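Shared shop, arm cell safety checklist, with comments
Build: page turner arm (Jarnside bench, back corner)
Date: May 19, 2020
Checklist rev 2, filled in at the bench, typed up after. Same order as the January sheet so you can compare.

Marks: OK / FIX / WATCH / N/A

POWER AND STOP

1. E-stop within reach of whoever is standing at the bench
OK. Moved it to the front left corner of the table. Was behind the supply in January, useless there.

2. E-stop drops motor power, not just the script
OK. Hit it 5 times with the arm moving, 5 times it dropped. Arm sags when power goes. Keep hands out from under it.

3. Supply fused, cover on
OK. Cover was off when I got there. Put it back on. Please stop leaving it off, mains terminals are right there under it.

4. Power strip not daisy chained
FIX. Strip plugged into the other strip again. Ran it to the wall for today but the cord goes across the walkway, taped down. Need a longer one or the bench shifted over.

5. Supply temp after an hour
WATCH. Warm, not hot, hand stays on it fine. Fan has a tick in it.

ARM AND MOUNT

6. Base bolts tight
OK. All of them took a bit of a turn, so they do back out. Paint-marked the heads. Look at the marks before every session, takes ten seconds.

7. Table clamps
FIX. Right one slips on the table edge. Rubber pad is gone. Doubled up with a bar clamp for now, do not run fast moves until theres a real pad on it.

8. Joint limits set in software
OK. Elbow limit was wide open after the Fosero reflash, it goes back to defaults every time. Reset it. Write the limits down on the card BEFORE you flash, I had to dig them out of an old backup.

9. Speed cap
OK. Capped low. Leave it capped when anyone is within arm reach, which in that corner is always.

10. Homing path clear
WATCH. It clears everything but swings close to the white panel. Move the panel out a hand width if you're re-squaring the bench anyway.

GRIPPER

11. Fingers straight, no cracks
OK. No cracks I can find with a flashlight. Spare pair in the Boateng drawer, bag is labeled. Last spares, print more.

12. Housing screws
OK. Snug. No threadlocker on the plastic please, it crazes the prints. The last housing went that way.

13. Grip force setting
WATCH. Set to 181 in the config. Thats fine for a sheet of paper and still pinches skin, tried it on a knuckle, not fun. Anything higher wants a note on the whiteboard first.

14. Nothing sharp on the finger edges
OK. Sanded one burr.

15. Releases on command and on power loss
FIX. Releases on command fine. On power loss it holds. So if a finger gets caught, the e-stop does NOT open it. Need the return spring from the Trelstead kit, part is here, not fitted. Until then two people present, one of them knows where the manual release is. This is the big one on the list.

CAMERA AND CABLES

16. Camera bracket tight
OK. No wobble by hand. Re-check after any crash, even a soft one.

17. Camera cable has slack at full wrist rotation
WATCH. Enough slack, just. At the far end of the turn it starts to pull on the plug. Limited the wrist in software for now. Longer cable would be the better fix.

18. Cables clipped, nothing dangling in the sweep
FIX. Two clips missing along the forearm. Zip tied. Zip tie tails trimmed flush, the last ones scratched somebody.

19. Connectors seated
OK. Reseated all. Firmware threw error 413 once on startup, went away on replug. Log it if you see it again, with the time.

WORK AREA

20. Only the work piece on the table
OK after cleanup. Took off a mug, the hex keys and a roll of solder. Sheets for testing are fine to leave.

21. Music sheets checked for staples and clips
OK. No staples. Pull paper clips off anything that goes in the stack, a clip went flying last time and it was at face height.

22. Safety glasses on the hook
FIX. One pair, scratched to death. Buy more.

23. Fire extinguisher in date, not blocked
OK on date. Was blocked by the lumber cart, moved it. Floor tape is there for a reason.

24. Floor tape line around the cell
WATCH. Peeling at the corner, trip hazard soon.

25. Sign up when running
N/A, no sign. Paper one taped to the post for now. Somebody with nicer handwriting can redo it.

COMMENTS

OK to run at low speed, two people, paper only. Not OK unattended and not OK for the open night until 15 and 7 are closed.

Order I'd do them in: 15, 7, 4, then the clips, then glasses. The spring is maybe half an hour with the gripper off the wrist. Don't do it with the gripper on, you can't see the pin and you will loose it in the carpet.

Slow pinch test on a loose sheet was run with the force as in 13. Paper buckles before the fingers slip so there's no reason to go up on force. If pages don't turn, look at the approach angle first.

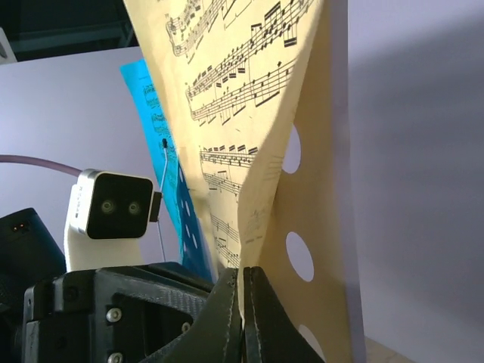 Config backup is on the shop drive under Jarnside, copy it off before you touch anything. Next check when the spring is in. Initial the sheet on the clipboard when you close an item, don't just tell me in the hallway.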